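The Waiting Room in Durkeneck

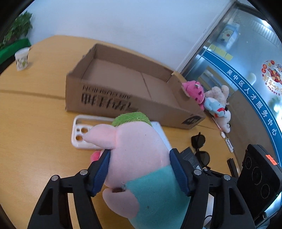 Vesela Berisha had a fever since Sunday, and now the cough was in her chest. The doctor in Durkeneck opened at eight, but at seven there were already people on the stairs. She sat beside a girl named Jade, who held a plush toy with pink ears and a bright green patch of hair on its head. "He has pneumonia," said Jade. "He must drink a lot." Vesela nodded and coughed into her elbow.

"You too?" asked the girl.

"I don't know yet. Maybe only bronchitis."

Jade thought about this for a long time. Then she moved the toy to her other knee, away from Vesela.

"Clegg!" called the nurse. The girl stood up and carried him in first, and her mother followed with the coats.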